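How to close up the office when one of your coworkers is a robot

Hustow put a robot on our floor in December to do the end-of-day tidy. Leanne Ackroyd and I used to do it in 16 minutes, mostly by complaining. The complaining now has its own procedure.

What you need
The shared log, a soft dry cloth, and your own chair tucked in.

1. Start at 4. Pick up cables, bags and anything you would be sad to lose.

2. Tell people. Saying "it's on its way" to someone wearing headphones does not count as telling them.

3. Check that the arms are at rest before you go near the hands. If either one is moving, go and make tea.

4. Look over the fingertips. The black pads do the gripping, and crumbs make them slip. Wipe with the cloth. Sabine Ehlers tried a wet wipe once and has asked me to stop bringing it up. 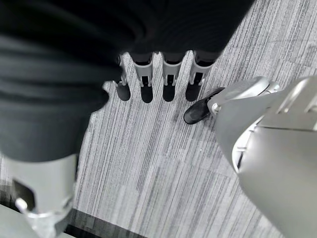

Black fingertip pads over the carpet tiles. Check the thumb tip as well.

5. Straighten the cloth covering so no folds hang near the fingers.

6. Write in the log what it did and what you did. Be fair about the second part. Management reads it when they set the hours, and the wiping, warning and chair-tucking were on no one's job description until we wrote them down.

7. Initial the page and go home.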